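Another job board wants my birthday

2020-08-25

My unemployment office sent out a letter last month telling everybody on its rolls to sign up with Jiltier. I signed up. It took 28 screens, and on the ninth one it wanted my date of birth before it would show me a single opening. I have been looking for work since April and I've gotten used to a certain amount of this, but I still stopped and went to make coffee.

Jiltier says it "matches" you. You rate yourself on typing, lifting, talking to strangers and so forth, and then it gives you a score for every job in its system. I did scheduling and dispatch for a freight outfit for a long time. My best match, at 91 percent, was pastry cook. I have never cooked a pastry for money. I answered "yes" to early mornings and "yes" to standing, and I suppose that did it.

What bothers me more is the count. The front page said there were 654 openings within driving distance of Rondstead. I am stubborn and had an afternoon free, so I went through the ones in my line of work. The same warehouse clerk job at Clorkard was up seven times under slightly different titles -- clerk, inventory clerk, clerk (inventory), you get the idea. I called Clorkard. The woman who picked up was perfectly nice and told me the position had been filled in the spring. She didn't know it was still listed anywhere.

So how many of the 654 are real? I wrote to Jiltier's help address and asked. They wrote back thanking me for my interest in my career journey.

The other thing they push is the training catalog. Every listing has a box beside it suggesting a course, and plenty of the courses cost money. A few are free through the state, but you have to dig to find which. The descriptions are all "in-demand skills" and "the future of work," with no word on how many people finished or got hired afterward.

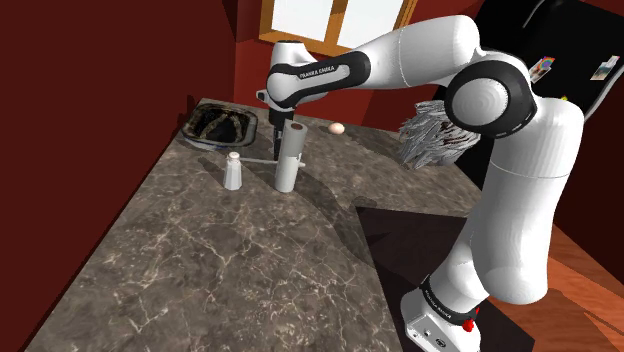 What I'm doing instead

Mostly the phone. I call the place, ask if the job is open, and ask who reads the applications. Half the time I get voicemail. I also went back to Vaher, the little temp agency out by the highway, which I'd written off years ago. They had me fill out two pages on paper. No birthday. They've called me twice so far, once for a job I couldn't get to without a car that starts reliably, and once for a three-day fill-in I took.

I'm leaving the Jiltier account open because the letter says I have to. It emailed me again this morning. Pastry cook, Rondstead, still 91 percent.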